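21 December 2021

I read again today about the accident on the film set in Grirkberg, and I could not work well after it. A lighting technician fell from a platform during a night scene, and he died before the ambulance came. The production company, Pultureo, has stopped the filming until May. The paper says the platform was 5 meters high and that the safety rail was taken away for a better view.

I was an extra in a film once, for 2 days. They paid us 90 for each day and we waited in a cold hall. I remember how people ran with cables in the dark, and I thought then that somebody will get hurt. I did not say it to anyone.

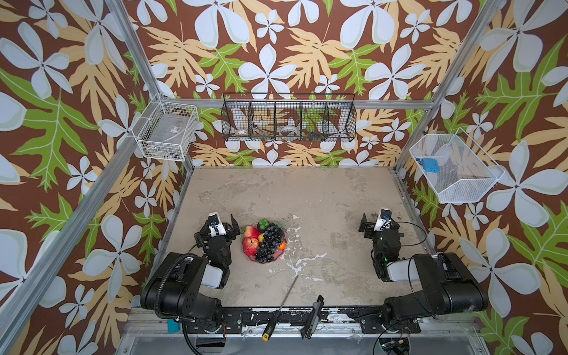 Flowered wallpaper and the wire baskets.

In the evening I watched the news on Fletora. The company gave a statement of four sentences, very polite, and the word "sorry" was not in it. Outside the Nikolovski cinema 875 people stood with candles. I wanted to go too, but the last bus back is early and I have still a cough.

I wrote a short letter to the film workers' union and asked if they collect money for the family. Tomorrow I must buy stamps, and also bread.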